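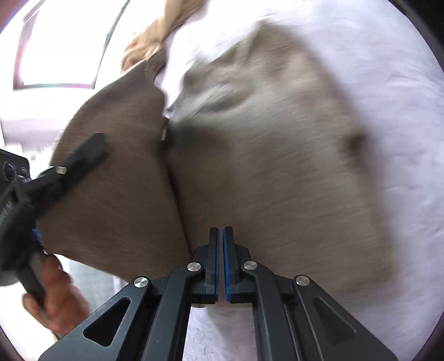

Hola, Nicanor, y hola a todo el equipo de la Fundación Lirnden. Os cuento cómo va el servicio de comprobación de referencias laborales de Gulia en este segundo tramo, que ha venido cargadito. Como sabéis, casi toda la gente que pasa por nosotros busca trabajo en limpieza, lavandería o cuidado de personas mayores, oficios en los que una tela marrón doblada sobre una sábana blanca, como la de la foto, dice bastante del día a día y el currículum dice poquísimo. Muchas personas llevan media vida haciéndolo y no tienen ni un contrato que enseñar, y ahí es donde nos metemos nosotras: llamamos, preguntamos, apuntamos y entregamos un informe que la empresa pueda leer en cinco minutos.

Lo conseguido hasta ahora

Hemos cerrado 185 expedientes, que era una cifra que en enero me daba vértigo. Cada uno lleva como mínimo dos referencias habladas por teléfono y, cuando hay título o carné de por medio, la confirmación del centro que lo expidió. Los títulos han sido lo fácil (¡quién me lo iba a decir!), pero con las familias que emplearon a alguien hace años hay que tener paciencia, llamar a la hora de comer, volver a llamar después de la siesta y explicar despacito que no somos de Hacienda.

El plazo de entrega ha bajado a 9 días hábiles de media. El objetivo que firmamos era llegar a siete, así que todavía no estamos ahí y prefiero decíroslo ya. El atasco gordo está en los certificados que vienen de fuera, que dependen de consulados con horarios muy suyos. Los expedientes sin papeles extranjeros salen bastante antes y no generan quejas.

También hemos sumado tres empresas de ayuda a domicilio de la zona de Maeng, que se añaden a las dos con las que empezamos. Una de ellas nos pedía al principio cosas que no vamos a dar (estado civil, si la persona tiene hijos, fotos de redes sociales) y tuvimos una reunión larga, con café y alguna cara seria. Quedó por escrito que el informe habla del trabajo y de nada más. Siguen con nosotras, y contentos.

La plataforma

A mitad de marzo pasamos todo a Flerka y la mudanza fue regular, para qué os voy a engañar. Durante dos semanas tuvimos los consentimientos firmados en un sitio y las notas de llamada en otro, y me tocó cruzarlo a mano por las noches. Ahora está unificado, cada candidata puede entrar a ver su propio informe antes de que salga y pedir que se corrija lo que esté mal. Han usado esa opción 20 personas, casi todas por fechas que no cuadraban o por un apellido mal escrito. En dos casos la referencia era de otra señora con el mismo nombre, así que menos mal.

Nos falta el borrado automático de expedientes caducados. Lo estamos haciendo a mano el primer día hábil de cada mes y no me gusta depender de mi memoria para algo tan delicado. Flerka dice que lo tendrá en junio.

El dinero

Vamos dentro de lo previsto en personal y nos hemos pasado un poco en teléfono, por las llamadas internacionales. Os propongo cubrirlo con lo que ha sobrado de la partida de imprenta (los folletos en papel no los pedía casi nadie y dejamos de imprimirlos). Nicanor, si te parece bien me contestas a este mismo correo y lo dejo anotado, que la otra vez lo hablamos por el pasillo y luego no encontraba yo el visto bueno por ningún lado.

Lo que viene

Para el próximo tramo queremos llegar a otros 100 expedientes y preparar una hoja corta en árabe, rumano y francés que explique qué se pregunta y qué no. La versión rumana está traducida y pendiente de revisión, las otras dos van por la mitad. Y me gustaría probar las videollamadas para las referencias de fuera, primero con unas pocas y a ver qué tal.

Una petición, ya que estoy: ¿podríamos mover la entrega de la memoria económica a la segunda quincena de julio? La gestoría cierra el trimestre justo antes y así os mando los números definitivos de una vez. El cuadro de gastos va en la hoja adjunta, pestaña dos; la pestaña uno es la antigua, no le hagáis caso.

Un abrazo grande desde Maeng, y pasaos cuando queráis, que por las mañanas hasta las dos siempre estamos.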